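Brekham Public Affairs Council
Working Group on Emergency Powers and Legislative Oversight
Minutes of the Regular Meeting

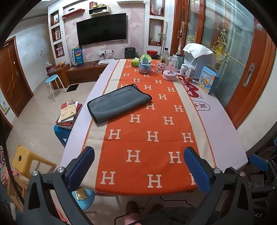
BREKHAM, July 2025

Print | E-mail

Present: Abbas Mazandarani (Chair), Uliana Zhuravel, Homa Kazemi, Fereshteh Rashti
Apologies: Beathag Baird

1. Opening and prior minutes
The Chair called the meeting to order. The minutes of the previous meeting were approved with one correction: under item 4, "renewed" was changed to "extended."

2. Draft paper on emergency declarations
Ms. Kazemi presented the second draft of the paper, now 112 pages including appendices. The draft compares how legislatures review emergency declarations made by a governor or head of government, and how long such declarations may remain in force without a vote.

Members discussed the chapter on automatic expiration. Ms. Zhuravel held that the draft gives too little attention to cases in which a declaration lapses and is reissued the next day in nearly the same words. Ms. Kazemi agreed to add a section on reissued orders. Ms. Rashti asked that spending authority be treated separately – the rules differ from those on public order and should not share a table.

The Chair noted that the terms "emergency" and "disaster" are used interchangeably in chapter 2. Ms. Kazemi will correct this throughout.

3. Recommendation on review periods
The group considered whether to recommend a first legislative vote within 10 days or within 19 days of a declaration. Ms. Zhuravel spoke for the shorter period. Ms. Rashti favored the longer one, citing part-time legislatures whose members must travel to the capital.

Moved by Ms. Zhuravel, seconded by Ms. Kazemi: that the paper recommend 10 days, with the longer period described in a footnote. Carried, 3 to 1, Ms. Rashti opposed.

4. Lisgate forum
Ms. Rashti reported on the public forum at Lisgate. The panel will address court review of executive orders. Written questions will be accepted in advance, and no candidate for office will be seated on the panel. Ms. Baird had sent a note asking whether a transcript would be published. It was agreed that one would be, after speakers have checked their own remarks.

5. Correspondence
A letter from the Dalisay Institute requesting an early copy of the draft was received. The Chair will reply that the paper is not available for circulation until the group has adopted it.

6. Next meeting
The Chair will propose dates by e-mail. Comments on chapters 4 through 6 are to reach Ms. Kazemi before then.

The meeting was adjourned on a motion by Ms. Rashti.

Print | E-mail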